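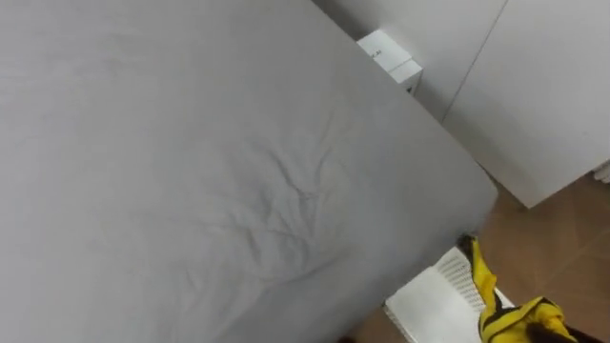 *Gray fitted sheet, wrinkles and all.*

I've quit ironing sheets, and I think you should too. I grew up in a house where the beds looked like hotel beds, and I kept it up for years (fifteen minutes a sheet, plus the swearing over the elastic corners). Then one February I skipped it, slept exactly the same, and never went back.

My friend Lucero Chávez thinks this is a moral collapse. She says a creased bed makes the whole room look tired. I say a fitted sheet has one job -- staying on the mattress -- and if the corners hold, you're done! A few lines in the middle will flatten out once a person has been lying there anyway.
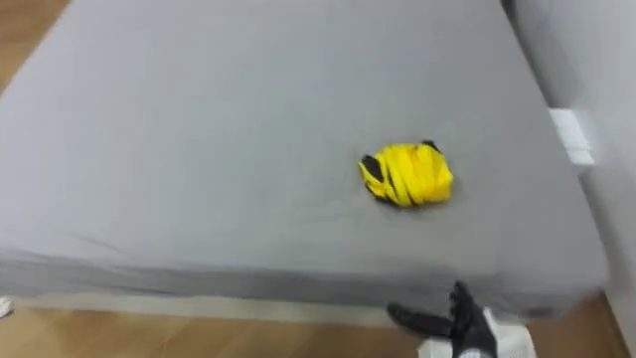

What I do care about is stuff on the bed. A crumpled yellow cloth bothers me way more than any wrinkle, mostly on plain gray, where there's nothing to hide it. One thing gets left there, then a sock joins it, then a towel, and by night you're shoveling a pile onto the floor just to lie down. So pick up the cloth, fold it or toss it in the wash, and leave the creases alone. Lucero can bring her own iron when she visits -- mine went to my sister.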